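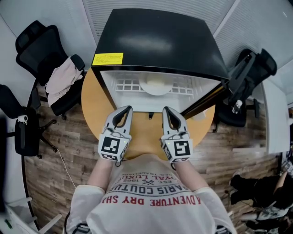 The small black fridge on the round table at Derkitbridge, April.

Do we need a mini fridge?

Readers of the last issue will remember that the office was promised one. It has now been set up on the round table by the mesh chairs, and I have been asked to write something welcoming. I will do my best, but I was against it at the meeting and I haven't shifted very far.

My first complaint is size. The leaflet from Flulex talks about "generous family storage", and I would like to meet the family. A little fridge holds very little, and once you have put in a carton of milk and somebody's lunch you are into the business of moving one thing to get at another. Trygve Lie says it will take 12 cans. I asked whether that was with the door shut and he went off to look it up.

My second is the price. Aasen had the same thing in their catalogue for more than 1000 kroner, before delivery, and we paid close to that. For the same money we could have had the big kitchen fridge downstairs serviced and given a proper clean, which I have been asking for since the autumn. The one downstairs is two flights away, I grant you. People have legs. 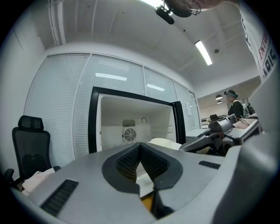 Then there is the fan. These small fridges don't work like a kitchen one. Most of them have no compressor, only a cooling plate and a fan to push the air about, and they will only bring things down so far below whatever the room happens to be. In a Norwegian April that may do nicely. Ask me again in July, with the sun on the windows. I have owned two of these over the years, one in a caravan and one in a student room, and both of them kept butter at the temperature of butter.

Torbjørn Engebretsen, who wanted the thing, tells me they have improved and that I am remembering the caravan. He may be right. He has also offered to bring in a thermometer and leave it on the shelf for a fortnight, and I have said I will print the readings whatever they are. 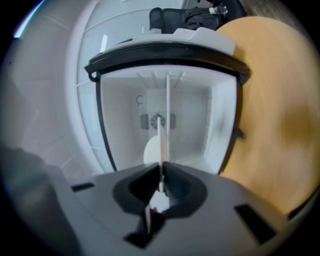 Cleaning is what will decide it, in my view. The inside of a small fridge wants wiping every week with warm water and a drop of washing-up liquid, and the cloth wrung out well so that nothing runs into the vent at the back. Switch it off at the wall first. Leave the door open until it has dried. Don't use the lemon spray from the cupboard, which makes milk taste of lemon spray. The Trerevley office let theirs go for a summer and ended up taking it to the tip.

There is a sheet by the door for names. At the time of writing it has two on it, and one of them is mine. If you plan to keep your yoghurt up here, please add yours before the end of the month. Anything without a name and a date on it goes downstairs.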